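Damasov es un blog de viajes en español creado por Matúš Dvořáček. Empezó como diario de un viaje en tren, 5 países en 29 días, con poco dinero y una libreta. Hoy suma 289 entradas – casi todas sobre pueblos pequeños y comida local.
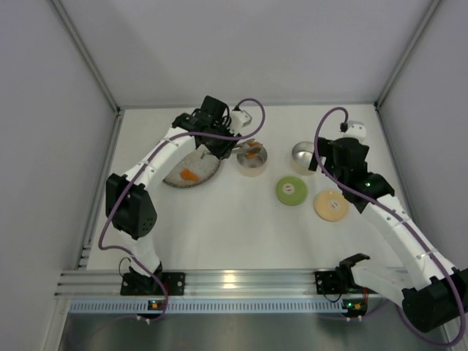
Plato redondo y poco hondo, con algo naranja encima.

Colaboraciones
Desde abril publica guías junto a Starent, agencia de alquiler de habitaciones. Tambien una serie sobre mercados, Malý, de 50 capitulos. Sin publicidad en portada.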